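Bimanual platform budget — grippers vs. compute

flalline_ops
Posted 2025-04-12
We have to submit an equipment plan for July. Two-arm platform, cabinet and drawer tasks first. Grullirow quoted parallel grippers for both arms plus a spare finger set. Ghaffari quoted the same arms with no spares but a longer service term. The difference is 2000 dollars. Which line would you cut?

torque_ledger
Neither. Cut the second workstation. You will be waiting on parts long before you are waiting on compute.

bastemville_lab
Disagree. We run 51 task variants in simulation before anything touches hardware, and one workstation was the bottleneck for 9 weeks. Spare fingers sat in a drawer.

torque_ledger
Then your tasks are gentle. Long door handles load the fingers sideways if the approach angle is off. We replaced 7 fingers in the first year. Price them singly and the spare set pays for itself.

flalline_ops
Handles are the open question for us. The cabinet model we are planning against has a long curved gray handle on a red door, and both grippers have to work close in near the base. Current sim view from the robot: 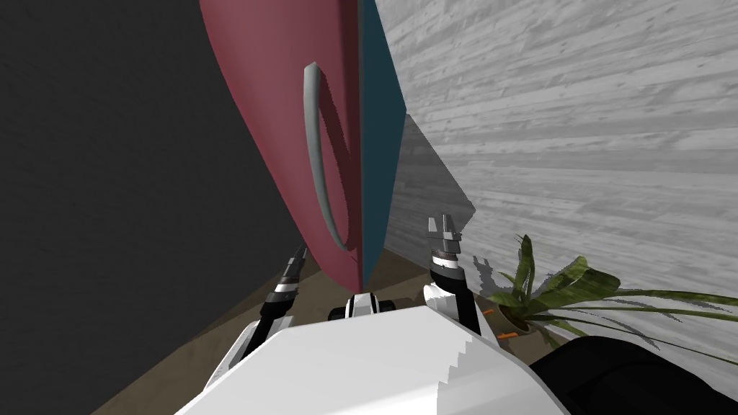

bastemville_lab
I would hold the finger order until you have contact forces out of the sim. Stock fingers may do. If they slip, you buy a different profile and the spare set is wasted money.

torque_ledger
Sim contact forces on a curved bar are not something I would sign a purchase order on. Friction is a guess until you measure it.

flalline_ops
Could split it: one spare pair now, the rest held as a contingency line. Does Grullirow break up the set?

kestrel40
They did for us, at a higher unit price. Ask for it in writing — the web quote form only lists the full set.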